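# Pliage à deux bras chez Dinness : le poste de travail après la mise en service

*Entretien réalisé le 4 mars 2024, site de Curnstead*

Dinness lave, contrôle et remet en circulation des vêtements de travail et de plein air. Le site de Curnstead emploie 23 personnes au tri, à la finition et à l'expédition. Depuis juillet, une cellule de pliage à deux bras, baptisée Buten et intégrée par la société Vergara, fonctionne en bout de ligne de finition. La responsable d'exploitation a accepté de détailler le fonctionnement du poste et la réorganisation des tâches qui l'a accompagné.

Premier point abordé, le choix du pliage. « C'est l'opération la plus répétitive de la ligne et celle où l'on se plaint le plus des épaules », indique-t-elle. Le lavage et le séchage sont mécanisés depuis longtemps. Le contrôle visuel, lui, a été écarté d'emblée. « Il faut retourner les poches, tirer sur les coutures, passer la main dans les doublures. On ne l'a même pas inscrit au cahier des charges. »

La cellule traite deux familles d'articles : pantalons et chemises à manches longues. Les vestes doublées et les combinaisons restent pliées à la main. Le choix tient à l'épaisseur. Une pince qui saisit une seule couche de coton n'a pas le même réglage qu'une pince qui doit en retenir trois ou quatre, et le changement de réglage en cours de série a été jugé trop coûteux en temps.

« Le textile n'a pas de position de référence, poursuit-elle. Une pièce métallique, vous la mettez dans un gabarit et elle y reste. Un pantalon sorti du bac arrive en boule. La moitié du cycle sert à le mettre à plat, le pliage vient après. » L'étalement se fait par reprises successives : saisie d'un bord, levée, traction, dépose. Si le contour obtenu sort des tolérances, la séquence reprend. Au-delà de quatre reprises, l'article est signalé et l'opérateur l'étale lui-même.

Les imprimés camouflage ont posé un problème particulier. Les taches sombres sont confondues avec des ombres de pli et les bords de poche se perdent dans le motif. « Sur une chemise unie, le système trouve l'ourlet tout de suite. Sur un camouflage, il a longtemps trouvé des ourlets partout. » Vergara a donc refait une campagne de réglage sur 200 articles de ce type — des pantalons et des chemises — avant la réception définitive du poste.

La cadence visée est de 40 pièces à l'heure. Elle est tenue sur les pantalons unis, pas encore sur les chemises camouflage. La responsable refuse de donner un chiffre pour ces dernières : « Il change chaque semaine avec les réglages, je préfère ne pas le publier. » Elle précise que la comparaison directe avec un poste manuel a peu de sens. Une personne expérimentée va plus vite sur une pièce isolée, mais elle s'interrompt pour aller chercher un bac, étiqueter ou répondre à l'expédition.

Les vues suivantes proviennent du poste.
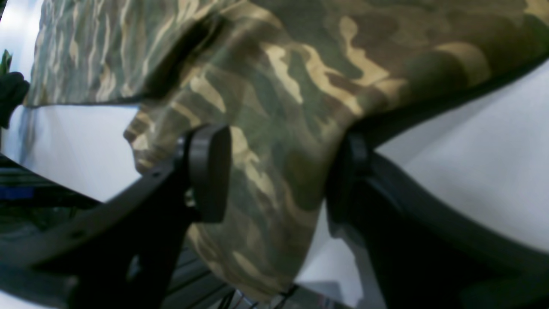
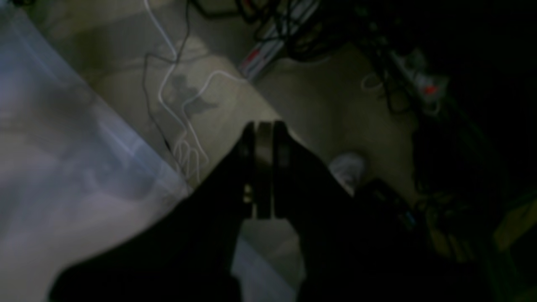
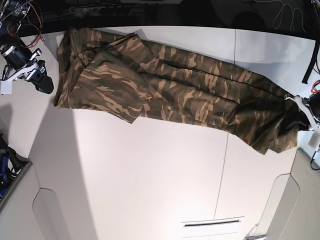 Pantalon étendu, bas de jambes tenus par la pince gauche.

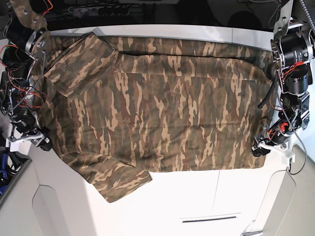 Du côté des opérateurs, une plieuse affectée à la cellule objecte que le gain physique est réel mais que l'attention demandée a changé de nature. Elle dit porter moins et surveiller davantage. Selon elle, la fatigue de fin de poste n'a pas disparu, elle se loge dans les yeux et dans la nuque. Elle regrette aussi que le rythme soit fixé par le cycle : « Avant, je pouvais pousser avant la pause et souffler ensuite. Maintenant, c'est régulier toute la journée. »

La responsable ne conteste pas ce constat. La rotation entre les postes a été modifiée en conséquence : personne ne reste à la conduite de la cellule plus d'une demi-journée, et l'autre moitié du service se fait au contrôle ou à la préparation de commandes. La règle n'était pas prévue au démarrage. Elle a été introduite à la demande de l'équipe, après les premières semaines d'exploitation.

Les fiches de poste ont été réécrites. La conduite de la cellule comprend désormais l'alimentation, la reprise des articles signalés, le nettoyage des doigts de pince et la consignation des défauts dans un registre. Les peluches s'accumulent sur les surfaces de contact et réduisent l'adhérence — le nettoyage a lieu à chaque changement de série. Les opérations sur les actionneurs et les câblages restent réservées à la maintenance. « On a eu des discussions sur la limite. Resserrer une vis de doigt, est-ce de la conduite ou de la maintenance ? Nous avons tranché pour la maintenance, avec l'inconvénient qu'il faut parfois attendre. »

Sur l'emploi, la réponse est brève. L'effectif du site n'a pas varié depuis la mise en service. Deux départs à la retraite ont été remplacés, l'un à la maintenance, l'autre au contrôle. Aucun recrutement n'a été fait au pliage. « Je ne vais pas vous dire que cela n'a pas d'effet. Il y a un métier pour lequel nous n'embauchons plus, et les gens le voient. »

La formation a été assurée par Vergara sur place, puis prolongée en interne. Les plieuses les plus anciennes ont servi de référence pour définir les plis acceptables. Le premier jeu de tolérances, établi sur plan, rejetait des chemises que tout l'atelier aurait expédiées et acceptait des cols mal rabattus. Il a été remplacé par un jeu d'exemples constitué à la table, article par article. Cette contribution n'a pas donné lieu à une prime. Le sujet figure parmi ceux de la prochaine négociation.

Reste la question d'une deuxième cellule. L'emplacement est réservé et l'alimentation électrique dimensionnée, mais la commande n'est pas passée. Dinness attend que les chemises camouflage atteignent la cadence prévue. « Si nous la prenons maintenant, nous aurons deux fois le même registre de défauts à remplir », résume la responsable. La décision est attendue après l'inventaire d'été. D'ici là, les vestes doublées continuent de passer par les tables manuelles, dont le plateau vient d'être rehaussé.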